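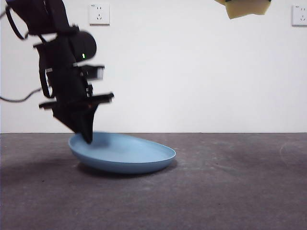
According to Soltard, the hardest object in a kitchen for a machine to pick up is a flat one, and most published results avoid the problem by starting with cups. The handling group at Stavdale has spent the past year working on the flat ones.

A plate on a floor offers a gripper very little to hold. The rim is low, the underside is hidden, and fingers that come straight down meet a smooth surface. The usual answer is a suction cup, which works on clean, even dishes and fails on many others. The Stavdale method, called Dirnier, uses an ordinary gripper and treats contact as a source of information. The arm presses its fingertip just inside the rim, reads the force that comes back, and chooses its next move from that reading. If the far edge of the dish holds steady, the arm may tilt the near edge. If the dish begins to slide, the arm eases off and tries a new point.

The group trained the system on 20 dishes of different depths and then tested it on eight it had not handled before. On the unfamiliar dishes it completed the lift in 78 percent of attempts. An earlier version, guided by vision alone, completed fewer than half. Shallow plates remain the weakest category, and most of the failures took place in the first moments after contact, when the fingertip slipped toward the center of the dish.

The result has drawn some disagreement. A response from the Swanepoel laboratory argued that a bare floor is too forgiving, and that a cloth or a wet counter would change the friction enough to upset the method. The Stavdale group accepts part of this criticism. Its paper reports tests on one surface only and makes no claim about others.

Speed is a second concern. Each attempt allows up to five contacts before the system gives up, and every contact adds a pause while the force signal settles. The group expects to shorten that pause in the next version, which is due for testing in April on a padded mat and a steel counter.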